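Subject: Re: [small-shop-automation] Hayashi finger kit, anyone running it on small gears?
From: Bimla Shakya
Date: 24 September 2025

Sorry for slow reply, been on the floor all week and reading the list on my phone.

> We're a small shop, mostly pump parts, and we're looking at the
> Hayashi adaptive finger kit for a second-op cell. Terthorpe quoted us
> the kit plus two spare finger pairs. Parts are little spur gears and
> stub shafts, nothing over 200 grams. Rep says it will pick off a
> flat pad with no nest. Is that true in real life? Also do we need
> their controller or will it talk to what we have (older Kumach
> cell, 24 V I/O only). And how long do the grip strips last. Don't
> want to be gluing things every week.
>
> Thanks in advance, any war stories welcome

OK in order, more or less.

Picking off a flat pad: yes, with conditions. We do gears under 200 g too, off a gray soft mat, no nest, no pins. Works. But you want the gear standing on its end with the face up so the fingers close on the teeth. Lying any other way it rolls when the first finger touches and then you're chasing it. We present them from a chute now, before that someone set them by hand, which was silly but got us through February.

The wrist camera is what makes it worth the money. Without it I would have sent the whole kit back. It finds the bore, you set an offset, done. Lighting is fussy. Bright machined faces blow out if the lamp is straight overhead so move it off to one side and turn it down more than you think. Also use a dull mat. We tried a shiny one first and it saw reflections as parts.

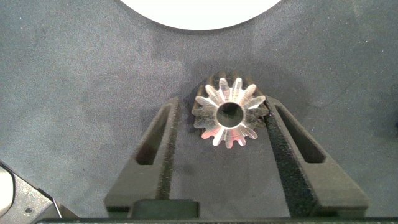 Fingers. The slotted ones are the ones you want, the solid ones are too stiff for anything with teeth. Slotted ones give a little, so if the gear is clocked a bit wrong they settle instead of kicking it sideways. Close slow for the last 2 mm. Default speed in the Hayashi software is way too fast for this size of part, and the setting is buried under the tool tab, not the motion tab where any normal person would look. Took me an afternoon.

Grip force, start low. We run much lower than the table in the manual. The table must be for dry castings or something because at their number we had marks on the tooth tips and our customer noticed right away. Wipe the parts if they come off the hobber oily. Oily gear plus low force equals gear on the floor.

Strips: we get 3000 picks out of a pair before I start seeing slip. Terthorpe will tell you more. Maybe on plastic. Teeth chew them up, mostly at the tip where all the contact is. Swapping them is five minutes, peel, clean with alcohol, stick, press, leave it clamped on a scrap part over lunch. If you dont let the glue sit it creeps and your center point walks. Buy the strips by the pack of 100, the little packs are robbery.

Controller: no you dont need theirs. Open, close, and two "done" signals over 24 V, thats all we use from the gripper. You do lose force readback though, and you set the force from a laptop and it stays put. Fine for one part number. If you change over a lot it gets old fast. The camera is seperate, it needs its own network cable up the arm and the connector sticks out more than the drawing shows. Ours rubbed on the elbow cover till I rerouted it. Leave slack at the wrist, more than looks right.

Things I don't like:

- Manual. Translated in a hurry, two of the wiring drawings disagree with each other. Go by the one on page 2, other one is wrong.
- Spare fingers come without the screws. Why
- Software forgets the camera exposure after a power cut. Write it on a piece of tape.
- Terthorpe support is good by phone, useless by email. Ask for the Stidamton office, they have a bench set up with the same kit and will try your part if you mail them a few. Do this BEFORE you sign anything. Send ugly ones, burrs and all.

Stub shafts I can't speak to, we don't run them. I'd guess you want the V fingers, but somebody else here must know. 

Would I buy it again, yes for gears, at the price we paid. Wouldn't pay for two spare finger pairs up front, one is plenty, put the rest into strips.

One question back, what is your cycle time target? We are not quick. If you need to keep up with a fast lathe that slow close will hurt you and you may be better off with a plain two-jaw and a nest after all.

Have to run, truck is here. Can send the offset settings tonight if you want them, ping me off list.

Bimla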